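How to Check a "Based on a True Story" Movie Before You Believe It

Every fall the same kind of movie shows up. There's a courtroom or a newsroom, a lot of brown suits, and a line of white text at the start telling you it's all true. By Monday people at work are repeating scenes from it as history. I like these movies. I don't trust them, and I don't think you should either until you've done a little checking.

You'll need the movie, something to write on and one free evening.

Step 1. Read the opening text word for word.

"Based on," "inspired by" and "drawn from" are all soft phrases, and studios choose them with care. Take Hoslow, the dam inspector drama. The opening card says "inspired by real events," and the trailer says "the true story." Pause on the card and copy it down. Then sit through the end credits, where the disclaimer about composite characters usually lives in very small type.

Step 2. Write down the scenes you'd repeat to a friend.

Stick to 3 or 4. People who try to check a whole movie give up before the second act. Pick the scenes that changed your mind about somebody, such as the confession or the big speech on the steps. Leave the breakfast scenes alone.

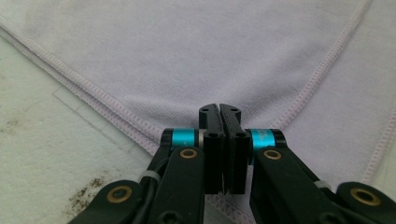

Step 3. Find the source and see what got squeezed.

Screenwriters squeeze time more than anything else. Serrano puts a trial, an appeal and a funeral into what feels like a long weekend, while the transcript it credits runs to 2,219 pages. Think of a microfiber cloth spread on a table with one corner pinched in toward the middle: the two hems come together at the pinch and the ripples run out from it. A script does the same thing to a calendar, so when two big events seem to touch on screen, look up both dates. Libraries will often get you a transcript or an old newspaper for free. Start there and leave the studio's press notes for later, if you read them at all.

Step 4. Be suspicious of the best line.

If a line gets applause in the theater, there's a fair chance a writer came up with it. Madalena Sequeira wrote the script for Serrano and has admitted in interviews that the judge's closing remark is hers. Good for her. It still gets quoted online as the judge's own words. 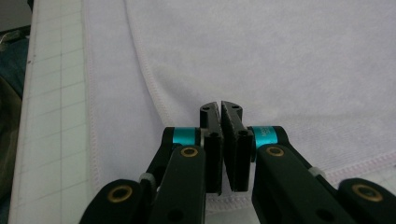
Look for the line in print from before the movie came out. If every hit is newer than the trailer, mark it as written for the screen and move on.

Step 5. Check who was in the room.

Mirow has a reporter present at all the key meetings. Nadine Hattar's book on the case, which the movie credits, puts her at one of them. Moving a person into a room is a bigger change than fixing a date, and critics rarely mention it in a review.

Step 6. Decide what you can live with.

My own rule is that changed weather and merged clerks are fine. Changed verdicts, invented crimes and made-up romances between real people are not. Ilel, which runs a tight 95 minutes, fails on the romance and I'd still watch it again for the acting. Yours may be stricter. Write the rule down before the next movie so a good soundtrack doesn't talk you out of it.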